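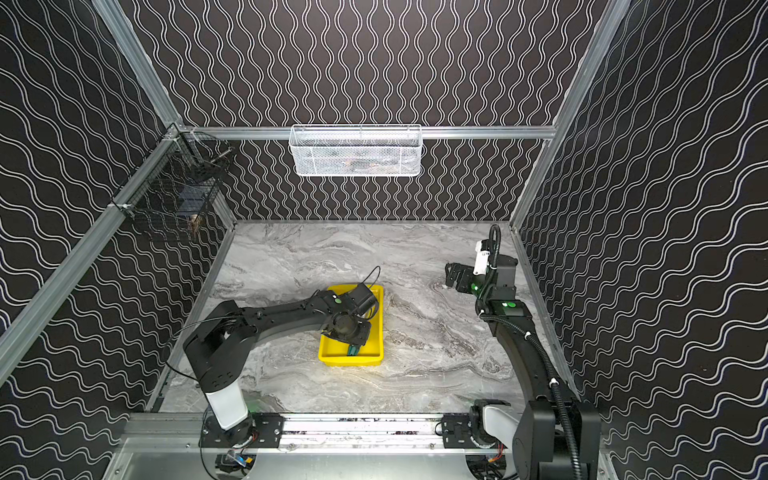 Print
E-mail

I've wanted to sit down with the woman behind Nuslow ever since my cousin walked down the aisle in one of her veils. She makes them to order, by hand, in a two-room studio over a bakery in Drostadley, and when I finally got up there I was handed a cup of tea and a scrap of tulle before I'd even taken my coat off. "Feel that," she said. "Now feel this one." I couldn't tell the difference. She was very nice about it.

She never planned on veils. She was hemming prom dresses for the neighborhood when a customer asked whether she could fix a grandmother's veil that had gone yellow and come away from its comb. "I said yes and then I panicked for 9 days," she told me. "I'd never touched silk tulle in my life! It moves if you breathe on it." The bride cried at the pickup, the bride's mother ordered one for the other daughter, and that was pretty much the end of the prom dresses.

These days she sells through her own website and one bridal shop over in Nerkham. Last year she sent out 1,456 orders, counting the little birdcage ones, and she still cuts every piece herself. I asked if she'd think about hiring a cutter and she made a face. "I have help with the beading and the packing. Cutting, no. I'd be standing behind them the whole time and they'd quit."

So what do brides get wrong? "Length," she said right away. "They fall in love with a cathedral veil and they're getting married on a beach – it fills up like a sail." She tells outdoor brides to go fingertip length, 32 inches or so if they're petite, and to bring a second comb. She also wishes people would order before March for a summer wedding (me too, as someone who once ordered shoes the week of).

Color came up a lot. She keeps a ring of 50 swatches and says half of them would be called ivory by anyone with sense. "Mail me a snip of your dress lining. Please don't send me a phone picture, I'm begging."

The lace edging is from a family firm called Kumarasinghe, and she's been buying from them since her second year. She buys whole rolls when she finds a pattern she likes, which explains the hallway. I had to walk down it sideways.

Before I left I asked what she wore at her own wedding. "A hat," she said, and went back to her pins.

Posted 9/12/20

Print | E-mail this article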